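Heating Behavior of a Countertop Electric Hot Pot
Project report, Household Technology course
Celina Pawłowska
2025-12-23

1. Purpose

The project measured how the water volume and the lid affect heating time in a small electric hot pot. Corn on the cob was chosen as the test food. It is sold all year in Brosville and is easy to check for doneness with a fork.

2. Equipment

The pot has a stainless steel inner bowl, a separate glass lid and one rotary knob on the front. A kitchen scale, a probe thermometer and a stopwatch were borrowed from the Hedby teaching kitchen. All runs used tap water left to stand in the room overnight.

3. Method

Each run started with an empty, dry bowl at room temperature. Water was weighed in a jug and poured in. Two volumes were tested, 300 ml and 475 ml. The knob was turned to its highest setting and the stopwatch was started at the same moment. Temperature was read at the center of the bowl every 30 seconds until a full boil. Each volume was run with the lid on and with the lid off.

For the cooking runs one husked cob was added at full boil. The smaller volume did not cover the cob, so it had to be turned halfway through. Cobs with damaged kernels were left out.

4. Setup notes

The pot stood on a glossy white table, left of center, with the control panel facing the operator. The lid was kept beside the pot on the left and the cob on the right, so that neither hand had to cross over the open bowl.

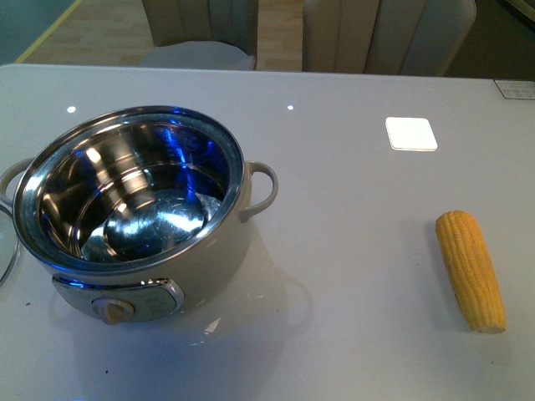
The position of the pot was not changed between runs. The bowl was wiped and left to cool before the next filling - the first trial day was discarded when this step was skipped.

5. Results and limits

The lid shortened heating time at both volumes. The effect was larger at 475 ml. Cooking time for the cob did not differ between volumes once it had been turned.

Power draw was not measured. The meter ordered from Flarklow had not arrived, and those runs are moved to February. Differences in cob size were not corrected for.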